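Kitchen Tasks Project: Progress Report and Equipment Plan for the Second Half
Prepared by Ilaria Carbone for Nghĩa Đinh, Sharifi Fund

Summary

The project is on schedule for the work itself and behind on purchasing. Both arms are in daily use at the Prunport site. The main decision we need from the fund is whether the money held back for a second workstation can be released before December, or whether we should spend part of it on spares and wait for the rest.

Work since the last report

Kiyoshi Sasaki finished the drawer and cabinet tasks and handed the notes over to Ye-ji Wi, who now runs the appliance tasks. We recorded 239 usable runs in this period against a target of 200. Most of the extra runs came from the cabinet task, which turned out easier to reset than we planned for. The appliance runs are slower. Each one needs the door, the tabletop position and the display checked before the arms start, and Ye-ji does this by hand.

The microwave is the first powered appliance in the set. It was bought locally out of the small items line, along with an extension lead and the white cloth we hang behind the table. Door handling is the current work, with button presses to follow.

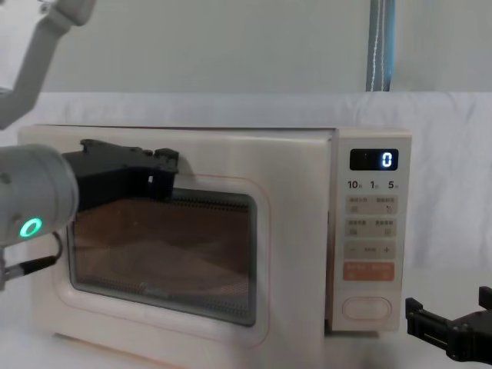
Microwave task at the Prunport workstation, gripper at the upper left of the door window.

The original plan called for appliances with pull handles only. We changed this after talking to Hideaki Oshima, who pointed out that a push-button release is common on small ovens and should be covered early. The change cost nothing in hardware but added time to the task design.

Spending and open orders

Spending on small items is within budget. Spending on grippers is over. We budgeted for one spare pair for the year and have already used it. The finger pads wear faster on smooth plastic than they did on the drawer fronts, and the supplier, Codow, sells pads only as part of a complete finger set. We have asked for a price on pads alone and have no answer yet.

Cables are the other item we underestimated. The wrist cables take a fair amount of bending when the arms work low over the table. Kiyoshi has replaced 2 of them, and we would like to keep a set of 5 on the shelf. The lead time from Codow is long enough that ordering one at a time means lost days.

The second workstation is quoted by Ellent. The quote covers two arms, the table and mounting hardware, and delivery. It does not cover grippers, installation or the electrical work in the side room. We left all three out of last year's estimate by mistake. Hideaki is getting a separate price for the electrical work from the building's contractor, and I will send it on when it arrives.

Options for the remaining equipment budget

Option one is to order the full Ellent workstation now. This keeps the original plan but leaves no money for spares until the next payment. If a gripper fails, the existing station could stand idle.

Option two is to buy spares first and order the workstation after the December payment. The second station would then start late, and the appliance tasks would stay on one table until it does.

Option three is to order the arms now and build the table ourselves. Kiyoshi thinks this is possible, but it would take him off other work and we haven't costed the materials.

We recommend option two. The first station is producing well and we would like to protect it. Ellent has agreed to hold the quoted price, and we have that in writing.

Needed from the fund

Approval to move money from the workstation line to spares.
Confirmation that the December payment can be used for hardware.
A contact for questions about import duty on the arms.

Next period

Ye-ji will finish door handling and start on the control panel. After that we plan to add a kettle and a toaster, both from the small items line. The next report will include the electrical price and a revised equipment table.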